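프럼스테드, 밀폐형 작업대 상판 마블 무늬로 교체

2026년 5월 31일

작업대 전문 업체 프럼스테드(Prumstead)가 자사 시험동에 설치된 밀폐형 작업대의 상판을 검정 바탕의 마블 무늬 제품으로 바꾸고 있다. 대상은 모두 291대이며 이 가운데 169대의 교체가 끝났다. 상판은 보렐(Borell)이 공급하고, 기둥과 벽면의 보수는 푸덱스(Fudex)가 맡는다.

이번 교체는 지난 1월에 확정된 시험동 정비 계획의 일부다. 기존 상판은 무늬가 없는 무광 회색으로, 벽면과 명도 차이가 작았다. 작업자들은 상판과 벽이 만나는 선을 구분하기 어렵고, 표면에 떨어진 작은 부품이나 이물이 눈에 잘 띄지 않는다는 점을 여러 차례 지적해 왔다. 정비 계획서에는 상판의 명도를 벽면보다 뚜렷하게 낮출 것, 반사가 적을 것, 현장에서 부분 교체가 가능할 것이 요구 조건으로 적혀 있다.

새 상판의 무늬는 검정 바탕에 흰 줄이 대체로 세로 방향으로 흐르는 형태다. 줄은 곧지 않고 굵기도 일정하지 않으며, 그 사이에 유채색 얼룩이 섞인다. 보렐은 후보 무늬 4종을 제출했고, 프럼스테드는 같은 조명 아래에서 이를 비교한 뒤 한 종을 골랐다. 탈락한 후보 중 둘은 흰 줄의 간격이 규칙적이어서 오래 보면 눈이 피로하다는 평가를 받았다. 나머지 하나는 바탕이 짙은 남색이었는데, 푸른 계열의 물건을 올려놓았을 때 윤곽이 약해졌다.

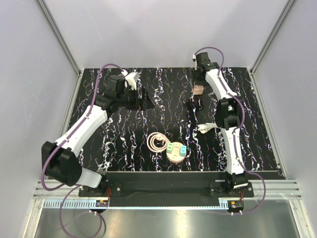
무늬 선정에는 실제 작업에서 쓰는 소형 목재 블록과 원형 받침을 사용했다. 시험 항목은 윤곽 식별, 색 식별, 그림자 식별로 나뉜다. 윤곽 식별에서는 밝은 나무색과 민트색, 하늘색처럼 명도가 높은 물건이 모두 기준을 넘겼다. 색 식별에서는 민트색과 하늘색을 나란히 두는 조건이 가장 까다로운 것으로 나타났다. 두 색은 검정 바탕에서 모두 밝게 떠 보이므로 서로의 차이가 줄어든다. 프럼스테드는 이 조합의 판정에 한해 조명 밝기를 한 단계 낮추도록 시험 절차를 고쳤다.

그림자 식별은 결과가 엇갈렸다. 검정 부분에 떨어진 그림자는 거의 읽히지 않고 흰 줄 위에서만 경계가 나타난다. 어두운 물건도 같은 문제를 보였다. 검은색 판이나 검은색 상자는 바탕에 묻히기 쉬워, 시험 보고서는 해당 물건을 올릴 때 밝은 색의 받침을 함께 쓸 것을 권고했다.

상판 교체를 총괄하는 가얀 로이(Gayan Roy) 시설 담당은 "무늬가 있는 상판은 작은 물건을 찾기 어렵게 만든다는 우려가 있었다"며 "블록 정도의 크기에서는 문제가 없었고, 그보다 작은 나사류는 별도의 접시에 담도록 규정을 바꿨다"고 설명했다. 그는 흰 실이나 종이 조각처럼 무늬의 줄과 비슷한 형태의 이물은 기존 상판보다 찾기 어려울 수 있다고 덧붙였다. 이에 따라 작업 종료 후의 육안 점검은 닦아내기 점검으로 대체됐다. 무늬의 줄을 따라 닦은 다음 직각 방향으로 한 번 더 닦는 방식이다.

내구 시험은 부텔레지(Buthelezi) 시험소가 수행했다. 같은 자리를 600회 닦은 뒤 광택과 색의 변화를 측정했으며, 두 항목 모두 프럼스테드의 허용 범위 안에 들었다. 모서리 들뜸은 시험편 한 장에서 확인됐다. 시험소는 원인을 절단면의 처리 불량으로 보았고, 보렐은 이후 납품분부터 절단 후 검사를 추가했다. 세제는 중성 제품만 허용되며 연마 성분이 든 제품은 사용할 수 없다.

벽면은 밝은 회색을 그대로 유지한다. 정비 초기에는 벽도 어두운 색으로 바꾸는 안이 있었으나, 내부가 지나치게 어두워져 조명을 증설해야 한다는 계산이 나와 채택되지 않았다. 벽면의 옅은 긁힘은 교체 사유에 해당하지 않는다. 푸덱스의 점검 기준에 따르면 손톱이 걸리는 깊이의 흠이 있거나, 흠이 모서리 기둥까지 이어진 경우에만 판을 바꾼다. 그 밖의 흠은 위치를 점검표에 적고 다음 정기 점검 때 다시 본다. 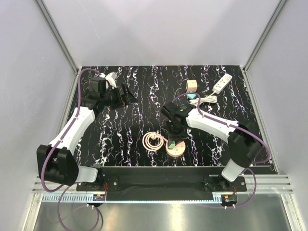

모서리의 금속 레일은 재사용한다. 푸덱스는 상판을 들어내기 전에 레일의 홈을 청소하고, 체결부의 풀림을 확인한 다음 벽판을 다시 고정한다. 상판 뒤쪽 모서리와 벽 사이의 틈은 전체 길이에 걸쳐 일정해야 한다. 틈이 한쪽으로 벌어진 경우에는 상판을 깎지 않고 기둥의 수직을 먼저 조정한다. 초기 작업분 일부에서 이 순서가 지켜지지 않아 상판을 다시 맞춘 사례가 있었다.

작업대 앞쪽에 드러나는 금속 면은 이번 교체 범위에 포함되지 않는다. 이 부분에도 상판을 연장해 덮자는 제안이 있었지만, 하부 체결부에 접근하기 어려워진다는 이유로 보류됐다. 앞쪽 면의 마감은 내년도 정비 항목으로 다시 검토된다.

무늬의 방향은 작업대마다 통일한다. 세로줄이 작업대의 앞에서 뒤로 향하도록 놓는 것이 기준이며, 좌우로 눕혀 설치한 상판은 검수에서 반려된다. 다만 줄의 위치까지 맞추지는 않는다. 상판마다 무늬가 조금씩 다르고 얼룩의 분포도 같지 않으므로, 무늬를 물건의 위치 기준으로 삼아서는 안 된다는 문구가 사용 지침에 들어갔다. 블록이나 원형 받침을 같은 자리에 반복해서 놓아야 하는 작업에서는 탈착식 위치 표시를 사용한다.

작업 물품의 보관 방식도 일부 바뀐다. 지금까지는 블록과 받침을 색 구분 없이 한 상자에 보관했으나, 앞으로는 색별로 나누어 담고 상자 바깥에 색 이름을 적는다. 윗면에 표시가 있는 블록은 표시가 위로 오도록 담는다. 표시가 닳아 읽을 수 없는 블록은 시험동 사무실에 반납하면 같은 색으로 교환받을 수 있다.

남은 작업대의 교체는 구역별로 진행된다. 해당 구역의 작업대는 교체 당일 사용할 수 없으며, 사용자는 전날까지 상판 위의 개인 물품과 블록을 치워야 한다. 철거한 회색 상판 중 상태가 양호한 것은 보관 선반의 바닥판으로 재사용하고 나머지는 보렐이 회수한다. 교체 일정과 구역별 도면은 시험동 게시판에 공지된다.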